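Category: Workshop Practice > Hand-Held Grippers and Cameras

Comparing Gripper Fingers and Cameras in a Small Bathroom

These notes are issued by the Holteck workshop for members who are choosing between finger pads, camera positions and controllers for household tasks. They assume that the gripper has already been assembled and that the camera has been fixed behind the fingers. Questions of wiring are dealt with on a separate page.
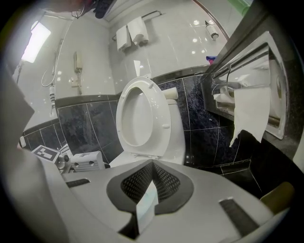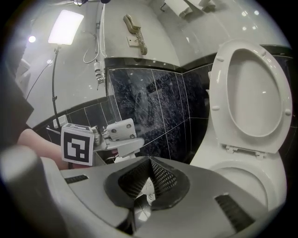

A bathroom is a demanding place in which to compare equipment, and members are advised to try one before drawing firm conclusions from bench work. Distances are short, surfaces are hard and shiny, and the objects to be handled range from stiff to very soft. Glossy wall tiles throw back bright spots and streaks of light, and dark marble-patterned tiles with pale veining give the camera a busy background. Exposure should therefore be set with the camera facing the tiles and the lamp switched on, and then locked. If exposure is left on automatic, two cameras of the same model may give quite different results as the hand turns from a pale wall to a dark one.

Finger pads

Change one thing at a time. When pads are being compared, the camera, the controller and the person holding the gripper should all remain the same. Members have most often asked about the Jodetby mesh pad and the Gullard smooth pad. Our own preference for bathroom work is the mesh, which holds thin paper with less squeezing. The smooth pad is easier to wipe down and is kinder to folded towels. Loose paper makes a good first test: take hold of the hanging end of a toilet roll, draw it forward and release it. Carry out 10 attempts with each pad, and record a tear as a failure even where the paper was held.

Check the gap between the pads before each set. A narrow gap at the base of the V is normal, but grit lodged there will spoil the grip on thin materials. A dry toothbrush is sufficient for cleaning. Do not use bathroom sprays on the mesh.

Camera view

With a wide lens, the gripper body will take up much of the lower part of the view. This is acceptable provided that the tips of the fingers and the object between them can be seen at the moment of closing. Patricio Olivares recommends tilting the camera down by 2 degrees at a time and repeating the same reach after each change — larger steps make it difficult to tell which setting was the better one.

Markers should be flat, clean and well lit. A printed marker which has begun to curl at the corners should be replaced. Wipe the lens with a dry cloth after any hot water has been run; a film of steam is easily mistaken for poor focus.

Controllers

The standard controller and the Oh controller were compared in November by Seo-ah Gil, using one gripper and one set of mesh pads. At a closing force of 75 per cent, both were satisfactory on bottles and towel bars. On paper and cloth, the Oh controller was the smoother of the two at low force, although its trigger is stiff for smaller hands. Members borrowing it are asked to allow time for practice before recording any results.

Before leaving the room

Return seats, lids and towels to the positions in which they were found. Coil cables loosely and keep them clear of the basin. Note the pad, camera angle, exposure and controller on the loan sheet. Sheets without these details cannot be added to the comparison table.

Related pages

Cleaning Mesh and Smooth Finger Pads
Printing and Mounting Markers
Lamps and Stands for Small Rooms
Grip Tests in the Kitchen: 11 Everyday Objects
Loan Sheet and Conditions of Borrowing

Contact the workshop | Copyright Holteck | Back to top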